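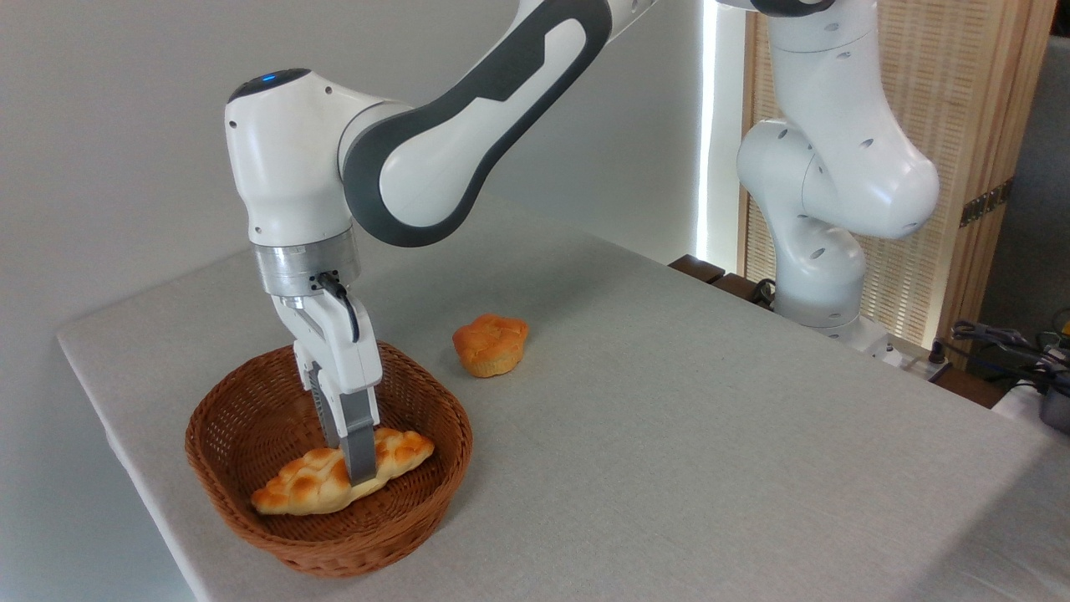
Gripper comparison, soft goods. Speaker notes, Oct 8, 2025

Slide 1. Introduce myself and Khang Dương, who ran most of the trials. Twenty minutes, questions at the end. Say up front that we tested two parallel-jaw hands, the Presodeck and the Zavley, and that neither one was modified by us apart from the finger pads.

Slide 2. Why bread. Our customer packs mixed bakery orders, and the items change shape from one batch to the next. A braided roll has ridges, so the fingers rarely meet a flat side. A muffin has a firmer lower half in paper and a soft top. Go slowly here, the rest of the talk depends on it.

Slide 3. The setup. Both arms share one table. Gray cloth on top, wicker basket toward the front-left corner for the arm on that side. The basket is the hard part: the sides flare, the rim stands up, and the fingers have to go in straight down. Mention the cable loop at the wrist. We lost most of a morning to it catching on the rim before Khang rerouted it.

Slide 4. Numbers. 294 picks with the Presodeck, 294 with the Zavley, same items, same order. Grip force was logged at 100 samples per second. Do not read the table aloud. Point to the two rows for rolls and leave it up for a minute.

Slide 5. What went wrong. Of the failed picks, 142 were on rolls in the basket. The usual failure was fingers landing on top of the roll instead of either side of it. From the wrist the roll looks wider than it is, and the planner picked an opening that was too small. Play the clip twice. Muffins on open cloth gave very little trouble with either hand.

Slide 6. Force limits. With the default setting the Zavley left dents. After we lowered the limit it held rolls fine but dropped two muffins during transfer. The Presodeck closes more slowly and was easier to tune. Somebody will ask about cycle time: it was slower, and the figures are in the handout.

Slide 7. Controller. Both hands ran from the Drusau controller. Sang Mạc wrote the driver for the Zavley in October and can take questions on it. Skip this slide if we are past fifteen minutes.

Slide 8. Next steps. Wider finger opening before descent, a second camera angle on the basket, and a repeat of the roll trials at the Thân site with their own trays. Leave the contact slide up during questions.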